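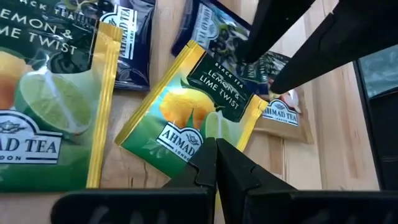

Gonmont, December

Figure 1. Individually wrapped tea sachets on a wooden surface, including Lemon & Lime Twist black tea and dark blue sachets.

4. Sorting Mixed Sachets in Shared Kitchens

4.1 Background

The earlier sections of this paper dealt with dry goods kept in jars and tins. Tea presents a separate problem. In the shared kitchens visited for the Stindiment project, tea was seldom stored in the box in which it was sold. Sachets had been moved to drawers, trays and open bowls, and several varieties were often kept together. Once the box is gone, the printed wrapper is the only record of what the sachet contains, and the person making tea must rely on it entirely.

Wrapped sachets differ in this respect from bare tea bags. A bare bag carries, at most, a paper tag. A wrapper offers a printed surface that may show a maker's name, a variety name, a picture and a field of color. The question addressed in this section is which of these elements people use when they sort a mixed pile, and which of them remain useful when the sachets overlap.

4.2 Materials

Figure 1 shows sachets of the type considered. The Lemon & Lime Twist wrapper combines a dark green upper panel and white capital lettering with an illustration of lemon and lime. A dark blue wrapper carries an illustration of dark berries with green leaves. The maker's label, reading AHMAD TEA, is common to both designs, although it is set diagonally on the berry sachet. On another sachet, in dark navy, the maker's name is printed vertically.

For the sorting sessions, mixed piles of wrapped sachets were laid out on a kitchen table. The piles were made up by hand and were not arranged in any pattern. Wrappers were allowed to lie across one another at whatever angle they fell. Sachets that had been torn or badly creased were taken out before each session and were not replaced.

4.3 Procedure

Sessions were held in two kitchens, one in the Vollar residence and one in the Mahasneh building, with 12 participants in all. Each participant was asked to sort the pile into groups "as you would at home" and was given no further guidance. The number of groups was left open. Participants could turn sachets over, lift them from the pile or spread them out. When the sorting was complete, they were asked to explain the groups and to say what they had looked at first.

Asuka Hoshino kept written notes during all sessions and conducted the interviews that followed. Notes were coded under four headings: color, picture, variety name and maker's label. A remark that referred to more than one of these was entered under each. Remarks on taste or personal preference were kept in a separate list and are taken up in Section 5.

4.4 Observations

Color was the feature most often mentioned first. Participants commonly began by pulling green wrappers to one side and blue wrappers to the other, and only then looked more closely. This worked well for Lemon & Lime Twist, whose green panel and yellow border could be picked out when only a corner was showing. It worked less well for the darker wrappers. Navy and dark blue were treated as one color by most participants in the first pass, and the resulting group had to be divided again by picture or by name.

Pictures were used mainly to settle doubtful cases. Fruit was easily named, and several participants spoke of "the lemon one" or "the berry one" without reading the variety name aloud. One participant observed that a picture could be understood upside down, while lettering had to be turned around before it was of any help.

The maker's label was the least useful element within this material, as would be expected where sachets from the same maker are mixed. It was used in a different way, however. A few participants treated the label as a guide to which side was the front, and turned each sachet until the label faced them before placing it in a group. Labels set at an angle, or reading from top to bottom, slowed this step.

Foil wrappers gave rise to some difficulty under ceiling lights. Glare on a shiny surface could hide small lettering, and participants were seen to tilt a sachet back and forth before reading it. The room in the Mahasneh building had a lamp directly over the table, and remarks on glare came almost entirely from sessions held there.

4.5 Discussion

The results suggest that a mixed drawer can be kept in usable order without returning sachets to their boxes, provided that the wrappers stand on edge with the colored upper panel showing. Where two varieties share a similar ground color, they should be kept in separate rows or at opposite ends of the drawer. Flat storage in a bowl is less suitable for dark wrappers, which tend to be mistaken for one another until they are lifted out.

Two limits should be noted. The sessions were short, and participants knew that their sorting was being observed. Household members who use the same drawer every day may come to rely on position alone and pay little attention to the wrapper. In addition, all sessions took place in good light. Kitchens used early in the morning or late at night may favor bright borders and large lettering more strongly than the present notes indicate.

The storage trial described in Section 6 applies the edge-standing arrangement to a single drawer in the Vollar kitchen, with residents free to add or remove sachets as they wish.

Stindiment Project, Household Storage Papers | Contact the project office | All rights reserved | Back to top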